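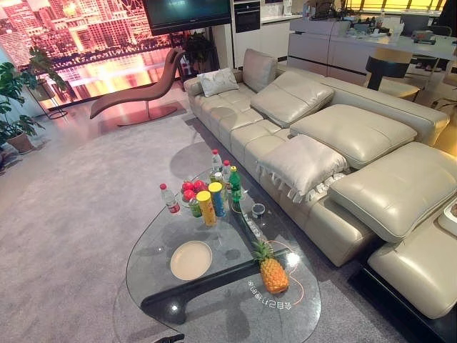
Mwanahawa Makokha, bench notes, August, started 9:40 a.m.
Cc: Fouzia, Atif, Shazia (when she's back)

Rana kit, day 2 of the trial. Living room setup, coffee table task.

OK so yesterday was all unboxing and swearing at the license server, and I'm not going to write that up again (Fouzia's notes have it, including the bit where the key only works if you type it in with the dashes). Today I finally got to the part we're paying for, or might be paying for: Latason's table-clearing package. You give it a surface, it finds what's on there, you tell it what goes where, and it plans the order. The quote is 531 a month per seat and Atif wants to know by the end of the trial if we should bother.

I left the table nice and busy for it. Water bottles, cans, the green glass bottle, the pile of apples, a plate, the little dark cup, and the pineapple on its side on the near half. I went back and forth on whether the pineapple was fair! But people do have fruit on their coffee tables and the brochure says "everyday household items," so in it goes.

Detection first. I ran the scan 6 times without touching anything on the table, only changing the lights. Good news, the cans are solid. Yellow one, yellow-and-blue one, short green one, all found every time with boxes that sit where they should. The red-capped bottle on the left was found every time too, but its outline wobbles a lot, I think it gets the cap and then guesses at the rest. Clear plastic over clear glass with a black base showing through underneath is about as mean as it gets, and our old pipeline doesn't do any better, so I'm not marking them down much for that.

The apples are where I got annoyed. It wants them to be one object. There is a setting called "split clusters" and with that on it does split them, but then it also splits the pineapple into a body and a leaves object, and offered to put the leaves away separately. I laughed, and then I spent most of an hour looking for a per-region version of that switch. Couldn't find one. Sent a question to their support (Tahira Magsi is our contact there, very quick so far) and she says it's per-scene only in this release. Asked her when that changes and got "on the list."

Plate: fine with the lights on full, missed in 2 of the scans when I turned them down. It's beige and flat and there's nothing on it, so not shocked. The little white card next to the cup it never picked up at all. I don't need it to pick up the card, but I do need it to know the card's there before it plans something sliding across it. Writing that down as a real complaint.

Also the printing on the glass. We've got the orange outline and the characters (全民健身日) right by the pineapple, and I half expected it to call those an object. It didn't! Not in any of the runs. The depth check they brag about does seem to be doing its job there. Credit where due.

Planning. It goes front to back by default, so pineapple and plate before cans before the back bottles. Sensible. What I don't love is that you can't pin an item. I wanted "leave the green bottle where it is and work past it," and the only way is to delete it from the item list, and then the planner no longer knows it's there to avoid. Fouzia says Mener's package has a keep-in-place flag and has had it for ages. I haven't used theirs so I'm taking her word for it.

Setting the target zones was pleasant, I'll say that. You draw them on the map and name them. I made one on the kitchen island and then deleted it, that counter is so full of boxes and cables that it couldn't find a free spot to put anything down, and it told me so in a plain sentence instead of an error code. More of that please. (And could whoever's cables those are come and get them.)

One for Shazia: the sofa isn't in their default list of surfaces, so if we want the throw pillows as a follow-on task we'd have to add it by hand. Docs say soft surfaces are "supported with calibration." No page on the calibration. I looked twice.

Where I am on the money question: maybe one seat, not more, and only if per-region splitting shows up. Brarnedent wants a demo from us on fruit and drinks in particular, so the apple thing matters to us more than it would to other people.

To do
- rescan with the plate moved off the glass, same light levels
- ask Tahira about pinning, and about small flat stuff like the card
- get the Mener trial terms from Fouzia
- try it with the apples spread out
- back up the scans before the trial account resets, it wipes at midnight

Stopped 4:15 p.m. Table's still set up, please don't eat the apples till I've done the rescan.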